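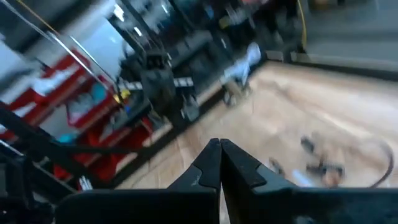 *Straight black bars in front of a red cabinet.*

## The Walczak maps are ready to browse!

If you love old maps, clear an afternoon. The Walczak collection is now fully sorted and open to readers at the Clindthorpe library, all 1,271 sheets of it, and I have been grinning about it for days.

Most of the sheets cover the river towns between Jandmont and Skullton. There are survey maps, rail maps, a few hand-colored property plans, and one huge drainage chart that takes up a whole table when you unfold it (please ask for help with that one, the creases are fragile). My favorite so far is a walking map with pencil notes all over the margins. Somebody marked every spring, every bad dog and every farm that sold pie. Two of the pie farms are on roads I drive each week and I had no idea!

The Skullton sheets are the real surprise. We knew the old ferry crossing had moved at some point, but the maps show three different landings, and the oldest is well upstream of where the sign stands now. If your family has letters or snapshots from that stretch of river, we would love to see them.

A few practical things:

- Maps can be viewed at the desk any time the library is open. No appointment for small groups.
- Pencils only, and bags go in the lockers.
- 101 sheets have been scanned so far, and you can get prints of those at cost.
- The large rolled maps stay put until February, when the wider drawers arrive.

The index is a plain printed binder, arranged by town and then by year. It's a good read in its own right. Start with Jandmont, pages and pages of it, and look for the fairground plan with the racetrack that was never built. I spent most of a lunch break on that one and still want to go back.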